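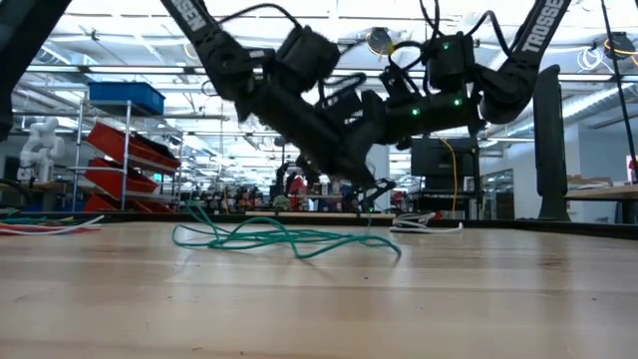 Unternehmen > Presse > Mitteilungen > Werkstoffe und Oberflächen

Juli | Von Tomás Leitão, Technische Kommunikation

Vurkar stellt Hartwachsöl Lobo 2 für Arbeitsplatten aus verleimtem Massivholz vor

Gostilville. Der Oberflächenhersteller Vurkar erweitert sein Programm für gewerblich genutzte Arbeitsplatten um das Hartwachsöl Lobo 2. Das Produkt ist für stabverleimte Platten aus Buche, Eiche, Ahorn und Esche ausgelegt und ersetzt das bisherige Einkomponentenöl gleichen Namens. Die Auslieferung an den Fachhandel erfolgt ab Werk Gostilville, für Abnehmer im Küstengebiet zusätzlich über das Lager Savport.

Lobo 2 ist ein Zweikomponentensystem aus einer Öl-Wachs-Dispersion und einem Härter auf Isocyanatbasis. Die Komponenten werden unmittelbar vor dem Auftrag gemischt. Die Topfzeit beträgt bei Normklima zwei Stunden; angemischtes Material darf danach weder verdünnt noch mit frischem Material verschnitten werden. Lösemittel sind in der Rezeptur nicht enthalten.

Gegenüber dem Vorgänger wurde vor allem das Verhalten an den Leimfugen überarbeitet. Bei stabverleimten Platten nehmen benachbarte Lamellen je nach Jahrringlage unterschiedlich viel Öl auf. Mit dem alten Produkt führte dies bei zu sattem Auftrag zu glänzenden Streifen entlang einzelner Stäbe, die erst nach dem Aushärten auffielen und einen vollständigen Neuschliff erforderten. Die neue Dispersion enthält einen höheren Anteil kurzkettiger Öle und dringt gleichmäßiger ein. Der Farbton der Hölzer wird leicht angefeuert. Eine pigmentierte Variante für helle Hölzer ist in Vorbereitung.

Zur Prüfung der Abriebfestigkeit hat das Werkslabor beschichtete Buchenplatten mit 2000 Umdrehungen auf dem Reibradgerät belastet. Der Wachsfilm war danach auf allen Proben geschlossen. Die Beständigkeit gegen Kaffee, Rotwein, Speiseöl und haushaltsübliche Reiniger wurde nach einer Einwirkzeit von zwei Stunden beurteilt, Veränderungen des Glanzgrads wurden nicht festgestellt. Gegen stark alkalische Reiniger ist die Oberfläche nicht beständig. Das Prüfprotokoll kann beim Hersteller angefordert werden.
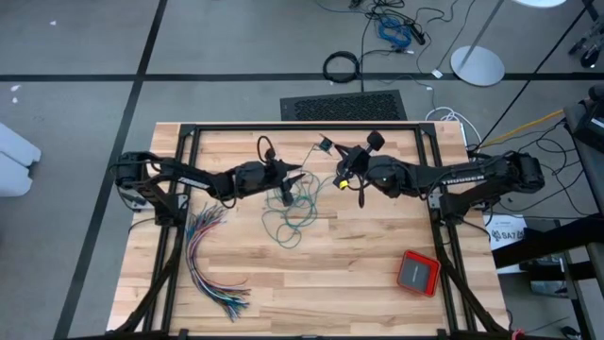 Aus Sicht der verarbeitenden Betriebe sei der Zwischenschliff der kritische Arbeitsgang, erklärte Rodrigo Simões. Wer die Platte zu grob vorbereite, bekomme die Riefen mit keinem Öl mehr zu, und wer zu fein schleife, verschließe die Poren und wundere sich über die geringe Eindringtiefe. Er empfehle, an jeder neuen Charge Platten zunächst die Unterseite zu behandeln und das Ergebnis über Nacht liegen zu lassen.

Das technische Merkblatt sieht folgende Verarbeitung vor: Grundschliff mit Körnung 80, Feinschliff mit Körnung 120 bis 150, anschließend gründliches Absaugen des Schleifstaubs. Der erste Auftrag erfolgt mit Spachtel oder Einscheibenmaschine. Überstand ist innerhalb von zehn Minuten mit einem saugfähigen Pad vollständig abzunehmen. Stirnholz und Ausschnitte werden zweimal gesättigt. Ober- und Unterseite der Platte sind stets mit gleicher Menge zu behandeln, andernfalls ist bei wechselnder Luftfeuchte mit Schüsselung zu rechnen. Getränkte Lappen und Pads sind wegen der Gefahr der Selbstentzündung in einem geschlossenen Metallbehälter oder unter Wasser aufzubewahren.

Teilbelastbar ist die Fläche am Folgetag, voll belastbar nach sieben Tagen. In diesem Zeitraum sollen keine Gegenstände mit Gummifüßen oder weichmacherhaltigen Ummantelungen dauerhaft auf der Platte abgestellt werden. Feuchte Reinigung ist erst nach Ablauf der Frist zulässig.

Lieferformen: Gebinde zu 335 ml und 700 ml, Härter jeweils vordosiert beigepackt. Lagerfähigkeit ungeöffnet zwölf Monate bei frostfreier Lagerung. Restbestände des Vorgängerprodukts werden bis zum Abverkauf weiter geliefert, eine Mischung beider Produkte auf derselben Fläche ist nicht freigegeben. Flächen, die mit dem alten Öl behandelt wurden, können nach Anschliff mit Körnung 150 überarbeitet werden.

Merkblatt, Sicherheitsdatenblatt und Musterplatten sind über die Anwendungstechnik in Gostilville erhältlich.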